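Studio > News > Press Releases

Games News Press Support Contact

Kalturard releases Finda, a single-player card and tile puzzle for phones and tablets

9th December

Kalturard today released Finda, a puzzle game for iOS and Android in which the player rebuilds a flooded town library one shelf at a time. The game is sold as a single purchase on iOS. On Android it is a free download with the first 30 shelves open and a one-time unlock for the rest. It runs without an internet connection on both platforms once installed.

Finda is the second game from Kalturard. The first, Medve, was a short solitaire game about a bear collecting food before winter. Both games were designed by Raquel Coelho, who also wrote the code for Finda and drew most of its cards.

How the game plays

Each shelf in Finda is a small grid. The player holds a hand of five cards, and each card shows one or two books with a color, a height and a subject. Cards are placed on the grid and can be rotated before they are set down, but once a card is down it stays where it is. Books that share a subject along a row are cataloged and score points. Books that are too tall for their row have to be laid flat, which takes up an extra space.

Water rises from the bottom row every few turns. Any book still uncataloged when the water reaches it is lost and goes into the drying pile. The drying pile is carried over to the next shelf, where those books come back as warped cards that score less and fit badly. A player who does poorly on one shelf will start the next one with a harder deck, and a player who does very poorly may choose to give up a shelf on purpose to keep the pile small.
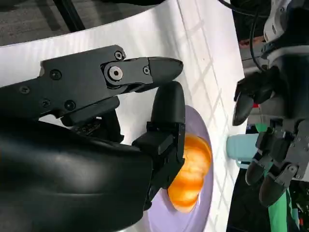

There are 200 shelves in the finished game, divided into nine reading rooms. Each reading room adds one rule. The map room has cards that fold out to double width. The newspaper room has stacks that must be placed in date order. The children's room removes the subject rule completely and scores by color alone, and it was the room that changed most during development.

A shelf takes between three and six minutes. Progress is saved after every card, so the game can be closed in the middle of a shelf and picked up later at the same point.

Daily shelf and open stacks

Besides the main game there are two other modes. The daily shelf gives every player the same deck and the same grid, and the score is posted to a shared list at the end. One attempt is allowed. Players who don't want their score posted can turn this off in the settings and still play.

Open stacks is an endless mode that unlocks after the fourth reading room. The grid grows by a column each time the player clears a row, and the water rises more quickly as it does. The highest score reached by anyone on the test team was 3420, by a tester who has asked us not to explain how.

Development

Work on Finda began in April of last year as a paper prototype made with index cards and a roll of graph paper. The first version had no water. Players were asked to fill the shelf as neatly as they could, and most of them finished without ever having to make a hard choice. The rising water was added in the second month, and the drying pile came out of a suggestion from a tester who disliked seeing books thrown away.

"I kept the index cards in a shoebox and took them to anyone who would sit down for ten minutes," said Raquel Coelho, designer of Finda. "The rules about tall books are almost the same as they were in the box. The scoring I rewrote so many times that I stopped numbering the versions. What's in the game now is close to the second one I tried, with the bonus for a full row cut in half."

The digital version was built in Flusto, Kalturard's own set of tools for card games. Flusto was first written for Medve and handled a single deck and a single discard pile. For Finda it was extended to support rotated cards, cards that cover more than one space, and decks that carry over between rounds. Kalturard has no plans to sell Flusto, but the part that shuffles and deals cards will be put online with its source code early next year for other small developers to use.
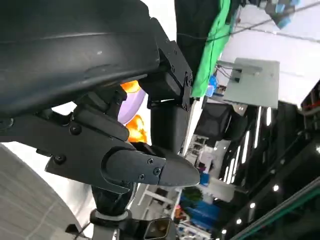 Testing ran for 90 days on both platforms. Testers sent in their saved games along with written notes, and the order of the reading rooms was changed twice as a result. The newspaper room originally came second and stopped a large share of testers from going any further. It is now the seventh room, and a shorter introduction to date order has been placed in the room before it.

Two features that were shown in earlier previews did not make it into the release. The trading desk, where players could swap a card from their hand for one in the drying pile, made the early rooms too easy and was removed. The two-player mode worked on a single device but was slow to pass back and forth, and it has been set aside. It may return in an update if a better way of taking turns can be found.

Accessibility and settings

Every book subject has a symbol as well as a color, and the symbols can be enlarged. The children's room, which scores by color, has an option to show patterns on the spines. Card text can be set to three sizes. The game can be played with one hand in portrait or landscape, and a left-handed layout moves the hand of cards and the undo button to the other side of the screen. Undo works only on rotation and selection, not on a card that has already been set down.

Sound is not needed to play. The music is a set of short piano and clarinet pieces that change with the height of the water, and it can be switched off separately from the sound effects.

Finda is available at launch in English, Portuguese, German and French. Book titles appear in all four languages and are different in each one, as most of them are jokes that did not translate. Spanish and Japanese are in progress.

Price and availability

Finda is available now from the App Store and Google Play. The iOS version is a premium purchase with no ads and no further purchases. The Android version includes the first reading room and the daily shelf for free, with a short ad after every third shelf. Buying the full game removes the ads and opens all rooms and open stacks. The unlock is tied to the player's store account and carries over to a new device.

Players who own Medve will find a small set of bear-themed card backs already unlocked in Finda when both games are installed on the same device. The card backs do not affect play and can also be earned by finishing the third reading room.

A first update is planned for the new year. It will add a statistics page, a way to replay past daily shelves without posting a score, and a fix for a known problem in which the water animation stutters on some older tablets. The problem does not affect scoring.

About Kalturard

Kalturard is a small independent studio that makes card and puzzle games for phones and tablets. The studio was started to release Medve and works mostly on single-player games that can be played in short sittings.

Press information

Reviewers can request a code for either platform through the press page. Please state the name of the publication or channel and which version you would like. The press kit contains the logo, the app icon, screenshots from the first five reading rooms and a gameplay trailer with and without text. We ask that reviewers do not show the final shelf of the ninth room in videos during the first week.

Press contact: Raquel Coelho, Kalturard

This site uses cookies to remember your language and to count visits. By continuing to browse you agree to their use. Accept Settings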